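Adgate Tenants' League Asks for Proof Before Laundry Rooms Close

ADGATE, October - The Adgate Tenants' League today called on Jafarzadeh Property Management to hold off on its plan to close the shared laundry rooms at the Prarkano apartments and replace them with a pickup service called Wuvus. The League says the company has made large promises and backed up very few of them.

Jafarzadeh told residents in a letter last month that Wuvus would save each household "time, money and worry." The letter gave no price per bag past the first 3 months. It did not say what happens when a shirt goes missing. It did say that 1,029 residents had been "engaged" on the plan, a word the League would like explained. The Prarkano buildings have 205 apartments between them, and most of the tenants we spoke with remember a flyer under the door and nothing more.

"I was engaged the way you get engaged by a parking ticket," said Tahmineh Rashti, chair of the League. "If they have a survey, let them print the questions and the answers. We have asked twice."

The League is also doubtful about the claim that tenants will dry fewer clothes at home once the service starts. Plenty of people in the buildings already skip the dryers for sports clothes, knits and anything they can't afford to shrink. They use a rack or a hanger and wait. A bag that goes out on Sunday and comes back folded two days later does nothing for them, and the new house rules sent with the letter would ban drying racks on balconies and in hallways at the same time. 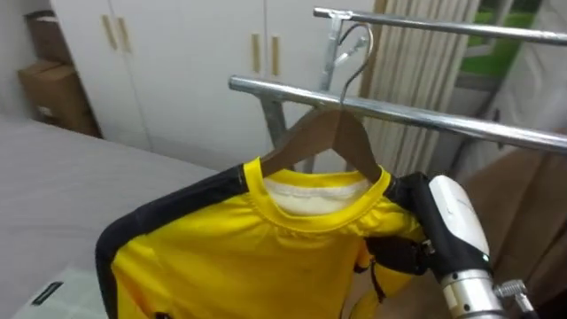
Yakubu Nnaji does not agree that the plan is all bad, and told the League so at its last meeting. The machines in his building have been out of order more often than not, he said, and he would gladly hand a bag to anyone who brings it back clean. What he wants is the price in writing.

The League thinks that is a fair point, and notes that Jafarzadeh is the party that was supposed to fix the machines.

The League is asking for four things: the full Wuvus price list for the length of a normal lease, a written rule on lost or damaged items, the survey results, and an end to the rack ban inside people's own homes. It also wants one laundry room kept open until a full year of bills can be compared. A petition with those requests has 40 signatures so far - a modest number, and one the League is willing to show to anybody, name by name.

Jafarzadeh has said it will "share further details in due course." Tenants heard the same thing about the elevator.

An open meeting will be held Sunday at 4 p.m. in the ground floor lounge at Prarkano. Jafarzadeh and Wuvus have both been invited. Neither had replied when this release went out.

Press contact: Shahab Salehi, Adgate Tenants' League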